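Budget for a used arm sorting cell – sanity check?
Automation on a Shoestring > Buying and Budgeting

bitthorpe_shop
We have until December to spend a small equipment grant. Plekonico quoted us a refurbished arm with controller, delivered, and the sales guy swears the rest is "minor extras." I don't buy it. What did the minor extras cost you?

zavier214
More than the gripper, in our case. Spare cables, a riser, guarding, shipping for the controller. Put 15 percent aside and you'll be fine.

turunen_k
15 percent is fantasy. Zavier, you had a working cell already. Starting from bare floor I'd hold back a third, and I'd get the quote to say who pays if the controller is dead on arrival.

zavier214
A third is how you end up buying a smaller arm than you need.

fathima_haque
Cable dressing is the line I'd fight for. Quotes love to skip it or fold it into "installation," and then you're hunting for brackets on your own time. On our KUKA the yellow cable and the black bundle hang in a big loop under the wrist end, held with a bracket and a small tie, and every inch of that loop has to clear the bin walls. Spend less on the bin. Ours is a plain gray one with a spring clamp on the edge, and a plastic cup, a toy block and a crushed can do fine as test parts.
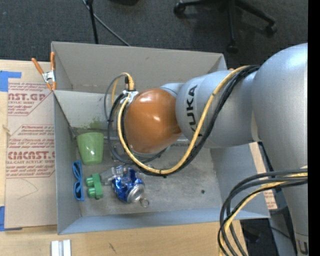
turunen_k
Fine for a bench. I wouldn't run 300 picks an hour with a loop like that – snag it once and there goes your savings.

fathima_haque
Never said 300. Ask for 2 quotes on the dressing and see who gets vague.

bitthorpe_shop
Asked Plekonico. They got vague.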